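Sedari Open Day

The Sedari Open Day is a public demonstration of two-armed robot manipulation held each October in the Sedari workshop, a large shared hall used for research on household automation. Visitors walk between the benches, watch robot arms handle ordinary kitchen and storage items, and talk with the people who train them. It is best known for its tabletop sessions, in which a pair of black arms works with plastic cups, bowls and bins on a light wooden table.
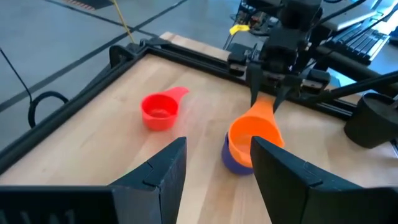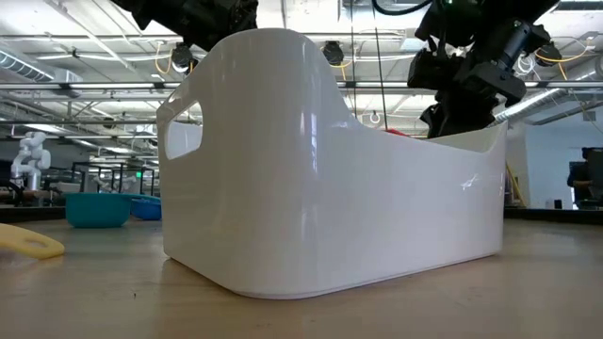

Plastic kitchenware looked like a dull choice until the first nesting run, wrote Malsha Bepari in the visitor book, and after that it was hard to get anyone in our group to move on to the next bench.

Background

The event grew out of informal afternoon visits arranged by Wyn Meredith and Archana Agarwal, who wanted people outside the field to see manipulation work while it was still unfinished. Early visitors were mostly students from nearby colleges. When the workshop moved into its present hall, there was finally space for a crowd to stand near a table without blocking the other benches, and the visits became a proper open day with a printed program.

Unlike a trade show, the open day has no stage and no prepared film. The arms run the same tasks that the team is working on that month, with the same software, and an attempt that goes wrong is left to go wrong. Many visitors name this as the best part! A dropped cup gets a groan from the crowd, and the next clean grasp gets real applause.

Tabletop sessions

The tabletop program is called Grultine, after the software that coordinates the arms. A session has two parts.

In the nesting part, the arms work with brightly colored measuring cups. These are small, light and slippery, and they have handles that stick out to one side, so a cup held by the handle tends to tip. To nest one inside another, the arm has to correct the tilt and line up two round rims at once. People do this without looking. For a robot it remains a wonderfully hard little problem, and watching a gripper pinch a broad handle and ease the cup toward its partner is oddly gripping for such a small action.

In the sorting part, the table is set with a large white storage bin and a mix of smaller items such as bowls. The bin brings a different challenge. Its walls hide part of what is inside, and an arm reaching in must come down over the rim without bumping it. Glossy plastic adds to the trouble, as bright reflections from the overhead lights can be mistaken for edges.

Cameras mounted on the arms give a close view of the fingers and whatever they are about to touch, while a fixed camera beside the table takes in the wider setting. Visitors can follow both views on a screen, and guides often suggest watching the close view first. From there a measuring cup seems enormous, and it becomes much easier to understand why a few millimeters matter.

Teaching bench

At the teaching bench, visitors guide a pair of small practice arms by hand. The bench, named Pacheco, was added by Arnulfo Quispe after repeated requests from children who wanted to try for themselves. Each turn lasts 8 minutes. The usual task is to pick up a block with one arm and pass it to the other, and first attempts are nearly always clumsy, adults included. Most people come away with a new respect for their own fingers.

Pak-hei Ho, who runs the bench in the afternoon, keeps the recordings of volunteers who agree to it and plays a few back at the end of the day. Hesitations and small corrections show up clearly on playback, and they lead naturally into a talk about how robots can learn from human demonstrations, mistakes and all.

Visiting

Doors open at 2 p.m., and admission is free. The tabletop sessions fill up quickly, so early arrival is a good idea for anyone who wants a spot near the front. Visitors stay behind the floor line while the arms are running, and guides stop a session if anyone needs to pass. Photography is allowed without flash, which can upset the cameras.

The hall is noisy at busy times. A quieter hour before the main opening is kept for school groups and for visitors who prefer a calmer setting; places are booked through the Sedari front desk.

See also

Grultine (software)
Bimanual manipulation
Learning from demonstration
Robot end effector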